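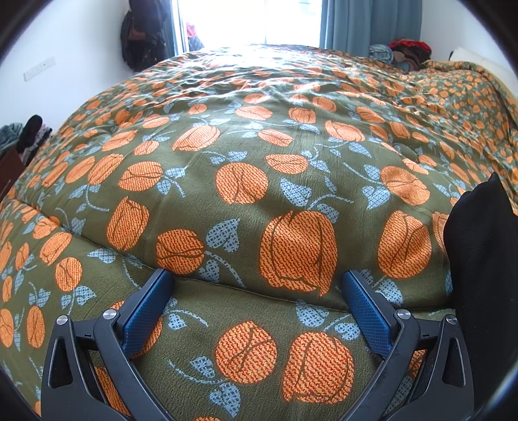
The orange pod comforter in the room by the window, Clilden open day

Clilden opened its doors for the October open day and I got there early, which was a good call, as the bedroom floor filled up fast! Eleven rooms are made up with Mudari bedding, and I wanted to move into most of them.

My favorite was the big bed with the olive-green comforter. It has rows of fat orange pods (pumpkins? lanterns?) all over it, with pale blue dotted leaves on curly little stems. The seam lines on the pods look stitched, and the whole thing is so thick it bulges over the side of the mattress – I do love a bed like that.

Downstairs they had 200 fabric swatches on one long table, and I stayed far too long. Tea and almond cake at Sabbagh across the street afterward. Parking is behind the Vuddale building, free until noon.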